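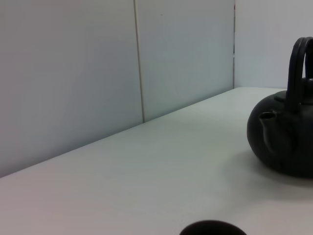
Questions people ask me about the teapot

Hi, I'm Tobiloba, and I write the Brutatach tea pages. My inbox fills up with the same handful of teapot questions every week (Saturday is the big day for it, I guess that's when people clean out their cabinets), so I've put my answers in one place. They're my answers from my own kitchen, and if your grandmother does it differently, please listen to your grandmother.

What pot do you use?

Black cast iron, squat and round like a little cannonball, with a flat lid, a stubby spout and a tall arched handle. It's the Drumora, the larger of the two sizes. I bought mine secondhand at a shop called Penia and I've used it most mornings since. I know there are prettier ones with dragonflies and pine needles all over them, and I do stop and look at them every single time! But plain is what I wanted, and I haven't gotten tired of it.

How heavy is it, really?

Heavy! I put it on the kitchen scale for you: 1,814 grams with nothing in it. The smaller Drumora, which my sister has, came in at 1,258. Now add water and think about your wrists. If you have any trouble gripping things, get the small one, or get a ceramic pot and enjoy your life. I pour with one hand on the handle and a folded dish towel on the lid, and I still take it slow.

How much tea does it make?

Filled to the very top, 1,000 milliliters. I never fill it to the very top. It dribbles if you do, and you'll get a hot splash on the first pour. I stop well below the rim, and that still gives us 6 of the small cups I like, or a couple of those giant mugs people give you for your birthday.

Can I put it on the stove?

Not mine, no. Mine has an enamel lining, and the lining can crack over direct heat. I boil water in an ordinary kettle and pour it in. There are bare iron kettles made for going on the burner and they look nearly the same from the outside, which causes a lot of grief. Take the lid off and look in. If it's smooth and glassy in there, keep it away from the burner. If you honestly can't tell, treat it like it's lined.

Do I need to warm it up first?

Yes please. Cold iron will drink all the heat right out of your water and you'll end up with sad lukewarm tea and blame the tea. Pour in a bit of hot water, swirl it, let it sit while you hunt for the tea, dump it out. I skipped this for the longest time because I thought it was fussy. Then I tried it both ways on the same morning and I've been fussy ever since.

Is the handle hot?

On mine it gets warm near where it joins the pot and stays comfortable at the top of the arch. Don't take my word for yours, though. Touch it quickly with a fingertip before you commit to lifting. If you have a handle that folds down, stand it up before you pour the hot water in, because a handle that's been lying against a hot pot is no fun to grab.

How do you clean it?

Hot water and my hand. That's it, that's the whole routine. No soap, no steel wool, and never ever the dishwasher (I've had three separate emails from people whose partner was "being helpful"). Tip out the leaves while the pot's still warm, rinse, turn it upside down on a towel for a minute, then set it upright with the lid off until it's bone dry. Wipe the outside too. I do that part with whatever towel is closest, though a dark one is smarter if you care about your towels.

Mine has rust inside! Is it ruined?

Probably not. Check the rim first, where the lid sits, and the inside of the spout, as those are the usual spots. For a light orange bloom I fill the pot with hot water and a fistful of used green tea leaves, leave it to sit until it's cold, and rinse. The tannins react with the rust and you get a dark patch that stays put. You may need to do it again. If the lining is coming off in flakes, that's different, and I'd retire the pot from tea. They make very good planters for something small.

Where do you keep it? My kitchen has zero counter space.

Mine doesn't live on the kitchen counter at all. It sits out on a white table in the corner by the wall, lid on once it's dry, and it has no cabinet of its own. Closed cabinets are where damp pots go to rust, in my opinion. A white tabletop also shows every drip, so I wipe it a lot more than I'd wipe a brown one. If you need to stash your pot away, tuck a scrap of paper towel inside and leave the lid a little crooked.

Doesn't all that steam wreck the wall behind the table? 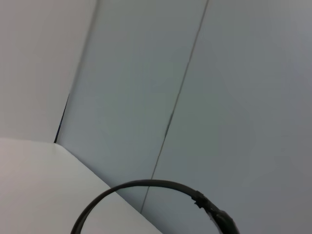 Steam from a teapot is pretty gentle compared to a pasta pot, and I've had far more trouble with splashes. Still, I keep an eye on it. The smooth gray panels are easy, one pass with a damp cloth and they're done. What I go back to is the long thin seam where one panel meets the next, and the dark little line down where the off-white wall runs into the gray, right by the table. Anything narrow like that is somewhere for tea to creep into and dry. I wrap the cloth around a butter knife (a blunt one, go easy) and run it down the line, then do the same with a dry corner of the cloth. And I pull the table out from the wall a bit when I'm pouring for a crowd.

Does it need a trivet?

On a painted or varnished table I'd say always. I have a cork one that's stained beyond saving and I love it. Iron holds heat for ages, so a pot that seems to be cooling off nicely can still leave a mark, and a damp foot can leave a rust ring, too. If you already have a rust ring on a white top, try baking soda and water mixed to a paste, on a hidden spot first, and rub softly. I got one out that way in June. There was another I did not get out, and it has a sugar bowl on it now.

Can I leave tea in it overnight?

Oh, please don't. I have, more than once, and the tea tastes like a coin by morning. Everything that's in the pot should be in a cup or down the sink before you go to bed. Same goes for the basket, if yours came with one. Wet leaves packed in a basket will turn on you fast in warm weather.

What tea do you put in it?

Mostly roasted green in the mornings, and a smoky black when it's raining. I buy from Barrientos, loose, the plain brown bag. Fruit teas are lovely but I make those in glass, partly to look at the color and partly because hibiscus is sour and I'd sooner keep sour things out of my iron. You can use one pot for everything if you rinse it well. The lining doesn't hold on to flavor much, in my experience.

My spout drips. Help!

Pour faster! It feels wrong with a heavy pot, but a timid little tilt is what lets the tea run back down the underside of the spout. Tip it with some confidence and bring it back up briskly. If it still dribbles, it's overfilled, or there's a leaf stuck in there. A pipe cleaner will get the leaf. Some people put a dab of butter under the lip of the spout and swear by it. I tried that and had buttery tea.

I dropped the lid and it chipped. Can I still use it?

If the chip is on the outside, sure. Dry that spot carefully every time and rub it with a used tea bag now and then to darken it. If it's on the inside I'd be more cautious about bits of enamel getting into your cup, and I'd write to the maker to see about a spare lid.

Something I didn't cover? Write to me, Tobiloba Oyelaran, through the contact form on the Brutatach page. Photos of rust are very welcome, as long as you tell me whether it's the inside or the outside I'm looking at.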